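Branow grinder, three weeks in. Review

Ximena Serrano, 26 June 2026

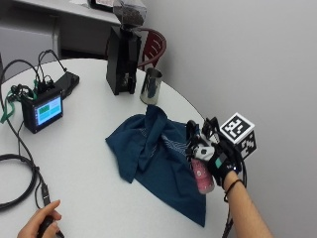

OK so quick one, typing this before work. People keep asking about the grinder, so. Short version: like it, keep it, two gripes, one of them annoying.

What it is: Branow electric burr grinder, black, tall boxy body, clear hopper up top. Paid 98 for it on sale. Before this I had a Fedesach blade thing that made half dust and half gravel, and before that, pre-ground. So I'm not coming at this as an espresso person with a scale and a stopwatch. I drink filter in the morning and something with milk on weekends. Judge accordingly.

Setup. Took maybe five minutes. Hopper twists on, little click, done. The manual is one folded sheet and the drawings are tiny. Skipped it. Then had to go back to it because the grinder won't start unless the hopper is turned all the way to the click, and I had it a hair short. Sat there pressing the button like an idiot. So: turn it till it clicks. Then turn it a bit more.

Wash the hopper first, it smelled like a shower curtain. Gone after one wash with dish soap. Dry it properly, overnight if you can.

Grind quality. Good! Really good for filter. Even, no boulders, a little bit of fine stuff but nothing that clogs the paper. Medium-coarse for the French press was the biggest jump for me, the bottom of the cup isn't mud anymore. Fine end is where it gets less happy. It'll do moka pot no problem. For a real espresso machine I'd say borderline. Borislav Popescu brought his machine over one Saturday and we went through a whole bag trying to get a shot that didn't gush. Finest setting, second finest, tamp harder, tamp less. Best one was drinkable in milk. He said he wouldn't buy it for that and I beleive him.

Steps between settings are clicky and firm, doesn't drift on its own. Wish the numbers were bigger. They're gray on black, who approved that.

Noise. Loud. Not blender loud but the upstairs neighbor knows when I'm up. It's a lower growl than the old one, which shrieked, so people in the next room mind it less. Short though. Enough for a full pot is over before the kettle boils.

Hopper. Clear, so you can see what's left, and the lid fits snug. I like seeing the beans. I know, I know, light and air, keep them in the bag. If you go through beans as fast as we do it does not matter. If you make one cup every other day, only pour in what you need.

Gripe one, static. Dry days the grounds jump out of the cup and stick to everything, the side of the machine, your sleeve, the table. A drop of water on the beans before grinding fixes most of it. Spoon handle dipped in water, stir, go. Still get a ring of brown dust around the base by the end of the week. Keep a dry brush next to it. I also leave a cloth under my coffee stuff now, dark one, shows nothing.

Gripe two, the annoying one: the cord. Too short. Way too short for a machine this tall, it wants to live right up against the outlet and nowhere else. I don't keep mine on the counter, I have it at the back of the round table where we do coffee, and that meant an extension cord. If your outlet is behind the toaster, measure first. Wrote to Branow asking if there's a longer one. Got a polite no.

Cleaning. Top burr lifts out with a quarter turn, brush it, put it back. No tools. I do it Sundays. The chute is the bit that packs up, you need something skinny, a chopstick works. Don't rinse the burrs. Heriberto rinsed the burrs. They were fine after a day on the windowsill but I was not.

Footprint. Small! Tall and narrow, so it takes hardly any table. Check the height if it's going under a cabinet though, you need room above to get the lid off and pour. Mine wouldn't have fit in the old kitchen at all. It's steady, rubber feet, doesn't walk while running.

The milk pitcher. A few of you asked about that too. Stainless, plain, by Ranik, bought separately. Nothing to complain about. Spout pours a clean line, handle doesn't get too hot, goes in the dishwasher. Fingerprints like crazy because it's so shiny. I stopped caring. I can't do latte art with it but that's me, Rima Najjar made a perfectly good leaf in it first try.

Compared to the Oei, which is the one everybody recommends: I used Rima's for a week when she was away. The Oei is quieter and better at the fine end, definitely. Also 354 when I looked. For filter and press I could not pick the cups apart with my eyes shut, and I did try, Heriberto poured. If you're doing espresso every day, save up for that one. If not, keep your money and buy better beans.

Reliability, ask me again in July, or better at Christmas. Three weeks is nothing. It's been used every day, 2 or 3 grinds most mornings, more when people are over. Jammed once, on a very dark oily roast, cleared it by unplugging and taking the top burr out. Haven't bought that roast again.

Pros
Even grind at medium and coarse
Small base, steady
Burr comes out with no tools
Hopper you can see into
Price, on sale anyway

Cons
Cord!!
Static on dry days
Setting numbers hard to read
Not much good for proper espresso
Loud in the mornings

Score, 8 out of 10. Would be a 9 with another couple feet of cord. At full price I'd still buy it but I'd grumble.

Oh and someone asked if the hopper comes off full without spilling. No. It does not. There's no gate at the bottom, lift it and the beans go everywhere, floor included. Grind them down first or hold a bowl under and be quick. Found one in my shoe.

Will update if anything breaks. Questions in the comments, I'll get to them tonght.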